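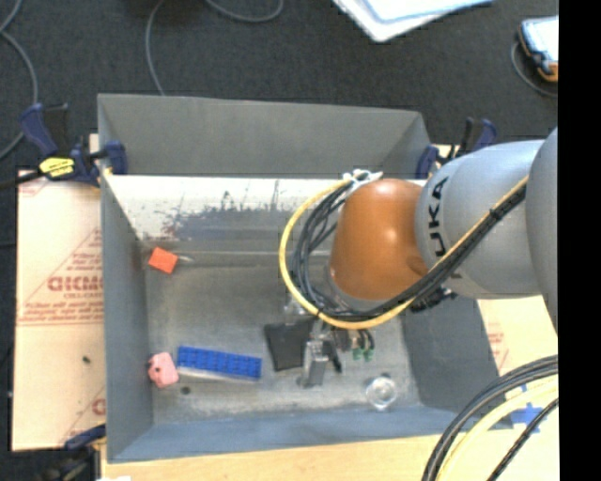 Search this site Go Search tips

Cleaning out and repainting a grey metal parts bin

Quick one, written between other jobs. Covers the big open-top metal bins with sloping painted sides, the kind that get small odds and ends dumped in them for years until the floor goes cloudy and scratched. Same method does for trays, hoppers, the inside of an old tool chest. Not for galvanised, that wants a different primer and I haven't got time to go into it.

Allow a weekend. Most of it is waiting.

What you need

Old towels or a blanket. Two buckets. Washing up liquid, sugar soap, white spirit. Nylon scrubbing pad (the green sort is fine, wire wool leaves bits that rust). Plastic scraper. Abrasive paper, 120 and 240 grit. Masking tape. Metal primer. Grey enamel, satin if you can get it. A 2 inch brush and a small foam roller. Gloves, goggles, dust mask.

If the paint might be old enough to have lead in it, get a test kit before any sanding. If it comes up positive stop there, wash it only and leave the paint alone.

Emptying it

Spread the blanket on the floor next to the bin. Everything goes on it in one layer, don't pile. Work from one corner to the other or you end up moving the same bits twice. Small blocks first, then the flat stuff, then whatever is see-through. Clear plastic on a scuffed grey floor is a pain, get a torch and hold it low, nearly level with the bottom, and the edges catch the light. Run a gloved hand along the corners as well. I've painted over a washer before now. It's still in there.

Bag as you go. Label the bags. Write on the bag before you fill it, much easier.

Brush out the grit with a dry paintbrush and take the rest out with a hoover.

Washing

Warm water and a squirt of washing up liquid, whole inside, slopes first and floor last. Change the water when it goes black. Then sugar soap mixed as per the packet, leave it on for five minutes, scrub with the pad, rinse twice.

Now look at what's left, it'll be one of these:

Cloudy patches. Usually old film from cleaner that dried on, or very fine scratching. Film shifts with a second rinse and a dry cloth. If it's still cloudy when bone dry it's scratching and only paint will sort it.

Dark ragged marks. Try white spirit on a rag. If the rag picks up colour keep going. If it doesn't, feel it with a fingernail. A step means the paint has come off and you're looking at whatever is under it.

Brownish spots. Treat as rust until you know better. Sand one and see.

Pale scrapes. Might be something else's paint rubbed onto the bin. Plastic scraper held flat, then white spirit.

Dry it all properly. Leave it overnight with something under one end so no water sits in a corner. Go over the seams with kitchen roll in the morning, there's always some.

Deciding if it needs paint at all

Be sensible. If the scratches are shallow and there's no rust, stop after the wash. A working bin gets scuffed again in a week and a clean scuffed bin works fine. I'd paint where there's bare metal, or where you need an even colour on the floor so you can spot small things. Dark bits vanish on a blotchy floor. Bright ones don't, a red or orange block you'd see from the door.

Sanding

120 on the rusty spots till they're bright, and feather out the edge of the old paint so there's no ridge. 240 over everything else, just enough to kill the shine. Took me 20 minutes for the floor and longer for the slopes, which are awkward as you're leaning in over the rim. Fold a towel over the rim. Your ribs will thank you.

Wipe down with white spirit, clean rag, let it flash off. Door open for this bit and no heaters on.

Priming

Bare patches only if they're small, whole floor if there's loads. Brush into the corners and seams, roller for the flat. Thin. Runs on a sloping side go all the way down and collect at the bottom, so come back after ten mins and check the fold where slope meets floor.

Follow the tin for drying. Mine says four hours, I leave it longer in the cold.

Top coat

I used Prallov satin grey, shade 403. Brellbridge do one that's nearly the same and a bit bluer, 551 I think it was, check the lid. Get a tester pot if you're matching an existing side, there are more greys than you would beleive.

Order: far slope, left, right, near slope, floor. Floor always last. Two thin coats, light rub with 240 between them, wipe, second coat. If you only want to do the floor, tape along the fold and pull the tape while the paint's still tacky.

Don't put anything back for at least two days. Touch dry isn't hard. A metal block dropped on day-old enamel goes straight through it, ask me how I know.

Keeping it decent

Lower things in, don't tip them. Rubber mat if you can stand one, though small stuff gets under it. Wipe out monthly. Touch up chips when they're small, keep a jam jar of the paint and a cheap brush taped to teh lid.

Mine was last done in April and the floor's got the usual scuffs back, slopes are still good.

Questions I get

Spray cans? Fine, but pricey for a big one, and the overspray gets everywhere.

Floor paint? Too thick for the corners. Tried it, peeled it.

Updated 5 Dec 2021. Powder coating page to follow when I get round to it.

Contact: Yevdokiia Hordiienko, Pristier Workshop Notes | Copyright Pristier 2021 | Back to top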